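Access Control | 4 min read

Plonano Door Reader: Frequently Asked Questions

What does the Plonano reader do?
It opens a door for people who present a registered card or key fob. One reader controls one door. It can be used by itself or connected to a Hasex controller, in which case all users are managed from the controller.

How many cards can I register?
The reader stores 2404 cards in its own memory. When connected to a controller, the controller's limit applies.

Can I use our old cards?
Usually, if they are 13.56 MHz cards. Older 125 kHz cards are not supported. Send two samples to our support desk and Nayara Pacheco will test them and write back with the result.

Does the reader work during a power failure?
Only with the backup battery, sold separately. A new, fully charged battery keeps the reader running for seven hours. What the door does after that depends on the lock: a fail-safe lock releases, a fail-secure lock stays shut. Check your local fire code before choosing.

Can I mount it outdoors?
Yes, with the rain hood. Do not mount it directly on a metal door frame without the spacer plate – reading distance drops sharply.

How do I add a new user?
Present the master card twice, wait for the green light, then present the new card. The reader beeps once. Present the master card again to finish. The reader leaves programming mode by itself after a short pause.

I lost the master card. What now?
Remove the front cover and hold the reset button for seven seconds. The next card presented becomes the new master. Existing users are kept.
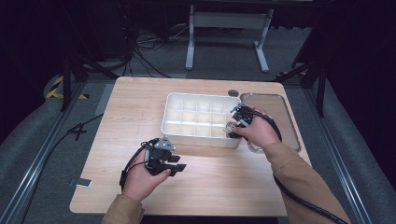 How should we store unassigned key fobs?
Register fobs only when you hand them out, and keep the blank ones in a locked cabinet. A fob that is already active and goes missing will open the door until someone deletes it. Inside the cabinet, a white plastic tray divided into small square cells in three rows makes it easy to keep fobs in number order. Write each number in your key log together with the name of the holder and the date of issue.

Can I delete one lost card without the card itself?
Yes, if you noted its user number. With a controller, search for the name and select Remove. On a stand-alone reader you need the Petridis keypad.

Does the reader keep a log?
The stand-alone version does not. The controller records each opening and each refused card, and the list can be exported as a text file.

Who installs it?
Any qualified low-voltage electrician. Werkurier also offers installation – contact Emerson Lacerda for a quote.

Last updated 22 July 2021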